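Filed under: Home & Money | Interviews

Baltasar Fuentealba has sold houses in Florach for 19 years, and he'd like people to stop painting before they list. "They read somewhere that a weekend of work adds thousands," he says. "Adds it to what? I've never seen the math."

One seller last July showed him receipts for $2,201. The house went for the asking price, same as the one next door, which still had its brown kitchen.
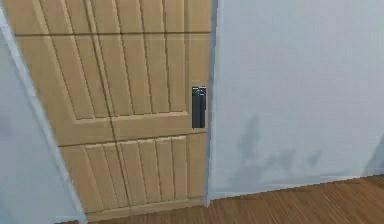
I pointed out that the agents at Domínguez swear by fresh paint and new handles. He shrugged. "They also sell a staging package - $639 a month. Ask them which houses didn't sell."

Does he have figures of his own? He doesn't, and he admits it. "I have a memory and a bad temper. Fix the roof. Then call me."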